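Tradmont puts two grippers head to head in the wardrobe test

Posted January, 4.40 pm
Robots and automation

Quick one from Tradmont, where the handling group has spent most of the month on hanging clothes. Two grippers, same arm, same wardrobe, same shirts. First numbers are out and the cheaper one is ahead, though not by as much as the rumours had it.

The two on trial are the Grinport two-finger and the Fontana, a wider soft-pad type that has been in use at the Ondmont site since last spring. Each got 100 tries at the same job: reach into a wardrobe, take a garment by the top, lift it clear, bring it out without dragging anything else along. A try counts only if the garment comes out and the neighbours stay put.

Grinport managed 62. Fontana didn't get that far, its run was stopped after 30 tries when a pad began peeling at one corner, and the group isn't giving out a score for it until the full hundred are done. Replacement pads are on order. No date.

So not a clean comparison yet, and Pierina Parisi, who runs the trials, is keen that people don't treat it as one. "We have one finished set and one part set. Please don't put them in the same chart," she told us over the phone. We haven't.

What can be said is where the Grinport fell down. Most of the misses were at the far side of the wardrobe, where the wrist has to turn late and there isn't much room for it. Fingers close on air, or on a fold too small to hold. Thin white cloth against a white wall was the other problem. The depth camera loses the edge of the garment and the arm stops short. Dark clothes were far easier, Parisi said, and the maroon ones hardly ever gave trouble.

Second camera was tried for part of the set, mounted lower and looking up. Helped with the white things, slowed everything else down. The controller has to wait for both views before it plans a reach and the wait is long enough to notice. Group is now looking at using the lower camera only when the top one reports a poor edge, which sounds sensible, but it's not been run.

Cables came up too. The gripper leads go outside the arm for now, so they can be swapped over quickly between the two makes, and the slack has to be watched on deep reaches. A snag stops the try and counts as a miss. Parisi wants a proper sleeve fitted before the next set. The Fontana needs an air line on top of the power and signal leads, so that will be a fatter bundle, and nobody on the team is looking forward to routing it.

On changeover time: Grinport off and Fontana on takes one person and a hex key, plus a recalibration. Going the other way is quicker because there's no air to connect. The recalibration is the slow bit either way. Parisi would like it done from a saved profile per gripper, the controller does support that in theory, but the profiles drifted when they tried it and the reach came out low.

Grip force was left at the maker's default for both. Some grumbling about this from Ondmont, where the Fontana is run a fair bit softer and they reckon the pads last longer for it. Tradmont says it wanted both out of the box for a first go, and tuned settings will get there own set later on. Ondmont has offered to send its settings file over. Parisi has said yes to that.

The clothes themselves were kept the same all the way through. No ironing, no folding between tries, everything put back on by hand in the same order. There was talk of adding trousers on clip hangers and a winter coat. Coat is a maybe, the arm can carry the weight but the group isn't sure about the shoulder joint at full stretch, so it'll be tried at half reach first.

Next up, in order: new pads, cable sleeve, Fontana full set, then both again with tuned force. After that the low camera. If the pads turn up late the sleeve and the camera work will swap places. Write-up goes to the partners first and then on the project page, with the raw logs for every try including the stopped Fontana run.

Anyone wanting to send in a third gripper should get in touch with the Tradmont office now and not wait for the write-up. It has to fit the standard wrist plate and run off the existing supply. Two makers have asked allready, names not given. Parisi's other condition is a spare set of whatever wears out, sent in the same box.

We'll update when the Fontana numbers are in.
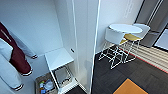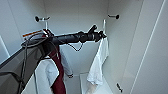
Garments hanging in the white wardrobe. Second picture: the arm reaching in, two-finger gripper at the top of a white garment.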